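**Do you randomize start pose before or after the reachability check?**

**drudgate_lawal** wrote:

Ok so I'm writing the house rules for our cabinet-opening tasks in sim and I've hit the part where everybody gets grumpy. My draft says every task gets 400 random starts, and any start where the arm can't reach a handle gets thrown out before we score. Olanrewaju Isah on my team says that's cheating. Is it??

**irena_c** wrote:

I'm with your teammate, sorry! If you toss the bad starts you're scoring the easy half of the job. Keep them all, log the failures, and publish both numbers.

**Wu_bench** wrote:

Hmm, I don't agree. A start with the base jammed inside a wall tells you about your sampler and nothing about the policy. We filter those and I sleep fine.

**irena_c** wrote:

Inside a wall, sure, filter away. "Too close to the door to swing it" is a different animal. A real robot parks too close all the time and it has to back up.

**drudgate_lawal** wrote:

Ooh, ok, that's a useful split. We had 1000 starts in the July batch and 164 got filtered, and I just went back through them. Only nine were real collisions. The other 155 were the robot parked somewhere awkward (gulp).

**Wu_bench** wrote:

Fine, that's way more than I'd have guessed. I'd still want a time limit so backing up doesn't eat the whole episode.

**chiamaka_a** wrote:

Jumping in because we fought over this for weeks at Brunard. What we settled on:

- Filter only for collisions at step zero, and keep the seed of everything you drop
- Tag starts as "close," "normal" or "far" before anyone runs a policy on them
- Score each tag separately
- Somebody looks at the first camera view of every "close" start by eye

The last one is slow and people whine about it, me included. I did the bathroom set this morning with a giant coffee. 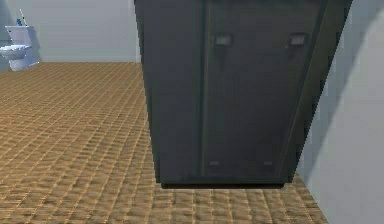 And the tags have to be locked before the first run, or you'll catch yourself moving the hard ones over to "close" after they fail. We did that once without meaning to and had to redo a whole table.

**irena_c** wrote:

Locked tags, yes please. I still don't love the eyeball step, two people will call it two different ways.

**chiamaka_a** wrote:

They do! We have a second person check and the stricter call wins.

**drudgate_lawal** wrote:

Stealing all of this. New draft goes to the team tonight, and Olanrewaju gets to say I told you so.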